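Packing room at Conenon: progress report to the Shenoy fund
Last updated: June
Shares 2 | Comments 7

Sending this a bit ahead of the deadline, I'm out of the office after noon and would rather you had something rough than nothing. Budget sheet is in the other attachment. This is the narrative part, covers everything from the day we got the keys up to this morning.

Where we are, short version. Room is usable. Packing has started. 70 of the 100 Valtiteo boxes in the grant are packed and gone. The remaining ones are waiting on dish towels (see below) and on us having a proper morning to do them in. Money is fine, slightly under on furniture and slightly over on cartons and tape.

The room

You saw it when it was still full of the last tenant's shelving. All out now. Walls were patched and painted white, one wall needed a second go where the old brackets had been. Floor tile stays as it was, beige, we had it cleaned and left it alone. We had written "new flooring" into the first draft of the application and took it out again, glad we did, the tile sweeps up easily and tape scraps don't stick to it the way they did to the carpet in the old place.

Door kept too. Black, heavy, closes well. It did get a new lock, the old key was with three different people and one of them has moved away. Keys now: one with me, one in the front office. I'd like a third cut for weekend drop-offs, will ask before doing it as it wasn't in the budget.

Surfaces took longer than anything else in this report. We tried to save money by using what came with the building and some of it worked. The pale tops are good for sorting on, small dark items show up right away and you don't pack a peeler into the wrong box. They do mark. Anything with a rubber foot leaves a smudge and so does newsprint, so we stopped wrapping in newsprint at that end. The dark tables are better for the actual boxing up, they take the scraping and nobody has to fuss over them.
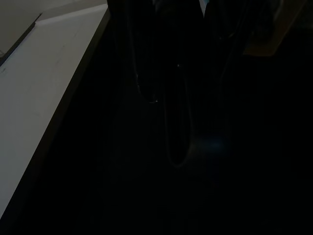 The other thing with surfaces is height. We started with everything at one level and people were bending into the cartons, backs complaining by the second hour. Now the box goes on the lower table and the things going into it are laid out a bit higher. Cheap fix, no purchase needed, just moved stuff around for an afternoon. I mention it because your form asks about "changes to working methods" and this is the only real one.

Storage is the weak point still. Flat cartons stand against the wall and slide down when the door opens too fast. Need a rail or a rack or even a length of cord. On the list.

The packing

Each Valtiteo box is a first-week kitchen for someone moving in with nothing. Plates, bowls, mugs, a pan with a lid, cutlery, cutting board, peeler, can opener, dish towels, sponge. Contents list is the same one you approved, with one change, the colander is gone. It took up half the box, and Pernusus, who place the tenants, told us most people were using it as a fruit bowl or leaving it behind.

Order of packing has settled down. Pan first, at the bottom, with the mugs inside it wrapped in towel. Plates on edge along the side, never flat. Board against the plates. Cutlery rolled in the second towel. Light things on top. Lid of the pan goes in last, upside down, handle into the gap between the bowls. Sounds fussy and it is but we've had two breakages reported since we went over to it, both mugs, and before that it was something in every delivery.

Box size was a headache. The first cartons were too tall, you could fill them so full that nobody could carry one up a flight of stairs. Pernusus asked us to keep it to what one person can lift and I think they were right. New cartons are shorter and a bit wider. The tall ones we're using up for blankets so they aren't wasted.

Tape: paper tape, the wide kind. Went thru more of it than planned. Some of that is us learning and some of it is the bottom seam needing a double strip, which I hadn't costed. That is the overspend you'll see on line 7.

Packing sessions run in the morning, 9 to 11:30, then the boxes have to be out of the way of the door so the corridor is clear for the people upstairs. We tried an evening one. Lighting is OK for it but everybody was tired and the contents cards got mixed up, so three boxes had to be reopened and checked. Sticking to mornings.

Labels go on the short side, never on the lid, so you can read them when stacked. Destination is a code, no names or addresses on the outside. You asked about that at the last call. It's done on all of them now.
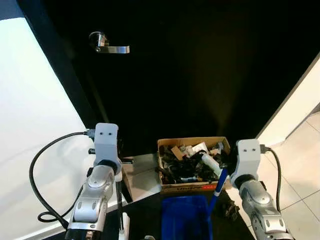 Volker Tiedemann read the draft of this last night and thought I was being too easy on the layout. His point was that the door and the boxing table are too close together, and that anyone carrying a full carton has to put it down to get at the handle. He'd turn the table a quarter and bring the full boxes out along the tile side. He also said to tell you the lever is at least an improvement on a knob, you can do it with an elbow if the box is light, but a full Valtiteo box is never light. And he wants a door wedge. I said put it in the report, so it's in the report.

I think he's right on the wedge. On turning the table I'm less sure, we'd lose the wall behind us for the flat cartons, which are already homeless. We'll try it for a week anyway and I'll write down what happens.

Problems, since the form has a box for them

Towels. Supplier sent half, then went quiet, then sent hand towels. Hand towels are too small to roll cutlery in. We've kept them for a bathroom pack if that ever gets funded (hint). Replacement order placed with someone else, slightly dearer per piece, delivery promised this month. If they don't come by the end of June I'll buy them retail and take it out of the furniture line, please tell me now if that's a problem.

Can openers. A whole batch was bad, wheels wouldn't bite. Refunded. Nothing for you to do.

Dust. The painting left more of it than I expected, and open cartons collect it. We now keep cartons flat until they're actually needed and wipe tables at the start as well as the end. Took us embarassingly long to get there.

Collection van. Pernusus pick up when they have a move-in, which means either no notice or a fortnight of full boxes sitting in the room. A fixed pick-up would help. They're looking into it. No answer yet.

What people said about the boxes

Only a few forms back so far, people have better things to do in their first week. Pan and can opener are mentioned the most. One household asked if the board could be bigger. One asked for a second pan, which I'd love to do but see above re: what a person can lift. Somebody wrote just "mugs good" and I have that one on the wall by my desk.

Next

- finish the rest of the 100
- wedge, and something to hold the flat cartons up
- table turned, tried for a week
- third key, if you say yes
- costing for a second round, with tape done properly this time
- short call with Pernusus about the van

Questions back to you: OK to move furniture underspend to cartons and tape? OK on the key? And do you still want the contents list as a separate sheet or is it enough that it's in here? I lost track of which version of the form we're on.

Receipts are scanned except for the paint one, it's in my other coat. Will send tomorrow.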